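Leer en voz alta cuando ya nadie te lo pide
Notas para la charla de Mercedes Nina. Jornada de bibliotecas escolares, 27/3/21 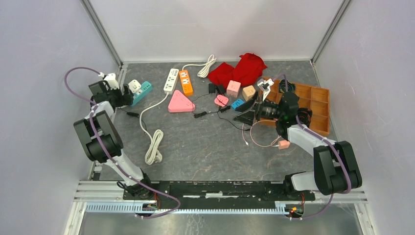 Empezar sin presentarme, que ya lo habrá hecho Raed y se habrá alargado. Ir directa a la pregunta: ¿a qué edad dejaron de leeros en voz alta? Esperar. Aguantar el silencio aunque dé apuro. Casi todo el mundo dice «a los siete», «a los ocho», y alguien dirá que su padre se dormía antes que él.

Contar entonces lo del instituto. En octubre abrimos la hora de lectura en voz alta para segundo y tercero de la ESO, en el recreo largo, en la biblioteca. Cartel bonito, letra grande. El primer día vinieron 2 alumnos. Uno buscaba el baño.

(Pausa. Si se ríen, seguir. Si no se ríen, seguir también.)

Lo que hicimos mal: elegí yo el libro. Una novela estupenda, premiada, con faja. La leí con voces. Las voces fueron un error y pido que conste en acta. A los catorce años se perdona casi todo menos a una bibliotecaria haciendo de capitán de barco.

Lo que cambió: Anas Harb, el profesor de Física, se ofreció a leer él. Lee fatal. Se salta líneas, vuelve atrás, protesta en alto cuando un personaje hace una tontería. Eligió Salteo, un libro de cuentos de fantasmas que llevaba años en el estante de abajo sin que lo sacara un alma, dicho sea con todo el respeto a los fantasmas. A la tercera semana eran 14 y hubo que traer sillas del aula de al lado.

Aquí enseñar la ficha de préstamo de Salteo. Pasarla por las filas y acordarse de RECUPERARLA, que en Clerton se la quedaron y tuve que escribir tres correos.

Hablar de los datos, pero poco. En el curso anterior, esos dos niveles se llevaron 34 libros de narrativa. En lo que va de este, 112. Decir enseguida que no sé cuánto es mérito de la lectura en voz alta y cuánto de que quitamos el mostrador alto, detrás del cual yo parecía una agente de aduanas. Fares Karaki me va a preguntar por el grupo de control. No hay grupo de control, Fares. Hay un recreo.

Parte práctica, despacio, que la gente apunta:
Veinte minutos como mucho y cortar a mitad de escena. Se enfadan y vuelven.
Capítulos cortos o cuentos.
Se puede dibujar, comer (migas incluidas) y mirar por la ventana. El móvil, boca abajo en la mesa. Esto último lo cumplen más que los profesores.
Nada de fichas de lectura después. Ni una. Ni «una pequeñita».
Que lea gente distinta. Ha leído la conserje y ha leído Linnea Brekke, la auxiliar de conversación, un cuento noruego entero en noruego. No se entendió nada y pidieron otro.

Si voy mal de tiempo, saltarme lo del catálogo. Si voy bien de tiempo, saltármelo también.

Preguntas que caerán seguro. «¿Y los audiolibros?» Pues también, pero un audiolibro no levanta la vista cuando te ríes. «¿Y si el centro no da la hora?» Nosotros tampoco la teníamos: la quitamos de mi café.

Para cerrar, leer la primera página de «La casa de Hakim», el cuento con el que Anas empezó. Sin voces. Cerrar el libro en la línea de la puerta y dar las gracias. El que quiera saber qué hay detrás, que lo saque en préstamo.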